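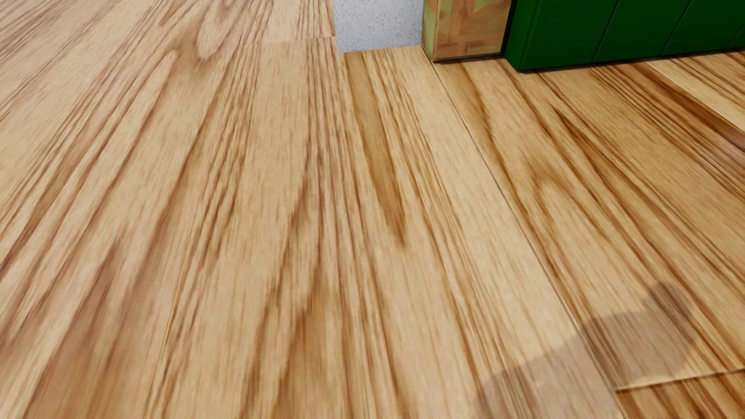

印刷する | メールで送る

ロボットが床をこわがった話

こんにちは! 今日は、わたしがいっしょに仕事をしているロボット「Komutano(コムターノ)」が、ゆかの上でぴたっと動かなくなってしまった話をします。こわれたわけじゃないんです。電池もいっぱい、モーターも元気。それなのに一歩も進まない。わたしは朝からずっと、画面の前で「なんで?」と言っていました。

コムターノは、家の中でものを運ぶロボットです。タイヤで走って、うでが1本ついていて、手の近くにカメラがあります。いつかおじいちゃんやおばあちゃんの家で、落としたリモコンをひろったり、せんたくものを運んだりするのが目標。でも今はまだ練習中で、練習の場所は、じつはほんものの家ではありません。

■ コンピューターの中の部屋

わたしたちは「Mwakyusa(ムワキュサ)」というソフトを使って、コンピューターの中に部屋を作っています。木のゆか、かべ、柱、緑色の家具。ぜんぶ計算でかいた絵なんだけど、ロボットのプログラムには、ほんもののカメラの映像と同じように送られてきます。こういう練習のことを「シミュレーション」といいます。ゲームの世界にロボットを入れてあげる感じかな。

いいところは、ぶつかっても安心なこと! ほんもののコムターノは重さがあるから、かべにドーンといったら、かべもロボットも傷つくし、近くに人がいたらとても危ない。コンピューターの中なら、何回ころんでも、ボタンひとつで最初からやりなおせます。ひと晩で900回走らせたこともあります。わたしはその間ぐっすりねていました(ごめんね、コムターノ)。

■ 水曜日の朝のじけん

さて、水曜日の朝です。お茶を片手に記録をひらいたら、赤い字がずらり。900回のうち334回が「とちゅうで停止」になっていました。前の週はほとんど止まらなかったのに!

さいしょにうたがったのは、家具です。緑の家具を新しく入れたばかりだったので、あそこに引っかかっているんだと思いました。それで家具をけして、もう一度走らせてみた。……やっぱり止まる。しかも、何もないゆかの真ん中で止まるんです。

止まり方も変でした。すーっと走ってきて、ぴたっ。ちょっと下がって、また前に出て、ぴたっ。これをくりかえして、時間切れになるまでずっと、いったりきたり。お風呂に足を入れようとして「あつっ」とひっこめる人みたいでした。

■ はんにんは、かげ

そこで、止まった瞬間のカメラの映像を一枚ずつ見ることにしました。地味な作業です。めちゃくちゃ地味。お茶は冷めるし、目はしょぼしょぼするし。でもお昼前に、やっと気がつきました。止まるときは、かならずゆかに灰色っぽいかげが落ちていたんです。

かげの持ち主は、コムターノ自身のうででした。前の週に、わたしが部屋の明かりの位置を変えたんですね。そのせいで、うでのかげがちょうど自分の前に落ちるようになっていました。つまり、原因を作ったのはわたしです。はい。

みなさんは、自分のかげを見てもこわくないですよね。「あ、かげだ」とすぐわかる。手をふればかげもふるし、さわっても何もないし、赤ちゃんのころから何度も見ているからです。でもロボットのカメラに入ってくるのは、「ここは明るい」「ここは暗い」という数字のならびだけ。暗いところがかげなのか、あなの入り口なのか、黒いマットなのかは、プログラムが考えて決めなくちゃいけません。

コムターノのプログラムは、急に暗くなるところを「段差かもしれない」と考えるように作ってありました。階段から落ちたら大変だから、これはたいせつなルールです。そして、かげを段差とまちがえた。止まって、下がる。すると、かげもいっしょに動いて、前の「段差」がきえる。安心して進むと、また出てくる。だから、いったりきたりしていたんです。

■ 木のゆかは、むずかしい

もうひとつ、見つけたことがあります。木のゆかって、よく見るともようだらけなんです。木目がくねくねしていたり、炎みたいな形だったり、板と板のさかいめに細い線が入っていたり。おうちの床が木なら、ねころがって見てみてください。けっこう楽しいですよ!

わたしは木目が大好きだけど、プログラムにとってはちょっとこまりもの。こい茶色の木目の上にうすいかげが重なると、その部分がもっと暗くなって、「やっぱり段差だ!」と自信まんまんにまちがえるんです。明かりをもどして、ゆかをただの白にして走らせたら、100回走って一度も止まりませんでした。

じゃあ白いゆかでいいじゃない、と思いますか? わたしもちょっと思いました。でもね、おじいちゃんの家のゆかを白くぬりかえるわけにはいかないんです。夕方になれば、窓からのかげもたくさんのびてくるし。だから木目のゆかも、じゃまなかげも、練習の部屋にのこすことにしました。

■ どうやって直したの?

やったことは2つです。

ひとつめは、かげのお手本をたくさん見せること。明かりを右にしたり左にしたり、強くしたり弱くしたりして、いろいろなかげをゆかに落とします。そのとき「これはかげだよ」「これはほんものの段差だよ」という答えもいっしょにつけておきます。かげの下には、木目がすけて見えることが多いんです。ほんもののあななら、ゆかの木目はとぎれてしまう。そういうちがいを、お手本からおぼえてもらいます。

ふたつめは、カメラだけにたよらないこと。コムターノの足元には、きょりをはかるセンサーをつけました。見えない光を下に向けて出して、はねかえってくるまでの様子から、ゆかがどのくらい近いかをしらべます。かげは暗いけれど、ゆかまでのきょりは変わりません。段差なら、きゅうに遠くなる。目で見て「あれ?」と思ったら、つま先でそーっとたしかめる、あれと同じです。

これで、かげの前で止まる回数はぐっとへりました。でもゼロではありません。つやのあるゆかだと、センサーの光が変なほうへはねることがあって、今はそっちで頭をかかえています。Trultton(トラルトン)の工場で新しいセンサーを作ってもらっているので、とどいたらまた試します。

■ 「止まる」は、だめなこと?

この話をUdthorpe(アドソープ)の小学校でしたら、「ロボット、びびりだね」と言われました。たしかに! でもわたしは、あのときコムターノが止まってくれてよかったと思っています。わからないときにつっこんでいくロボットと、わからないときに止まるロボット。同じ家にいるなら、わたしは止まるほうがいいな。

もちろん、止まりっぱなしもこまります。ろうかの真ん中で動かなくなったら、人がつまずいてしまうかもしれない。だから今は、三回いったりきたりしたら、はじによって「たすけて」の音を鳴らすようにしてあります。音は「ぷぽっ」です。もっとかっこいい音がいいという人もいるんだけど、わたしは気に入っています。

もし、おそうじロボットやお店のロボットがへんなところで止まっていても、けったり、むりやりおしたりしないでね。動きだしたときに手や足をはさむことがあります。近くの大人かお店の人を呼びましょう。

■ おうちでやってみよう

暗くした部屋で、木のゆかやつくえにかい中電灯をななめから当てて、手のかげを作ってみてください。かげの中の木目は見えますか? 次に、同じところに黒い紙をおいてみます。木目はどうなりましたか? 片目をつぶって、少しはなれたところからもくらべてみてね。ライトを人の目に向けるのはやめましょう。

印刷する | メールで送る

お問い合わせ | © コムターノ こども研究室 | ページの先頭へもどる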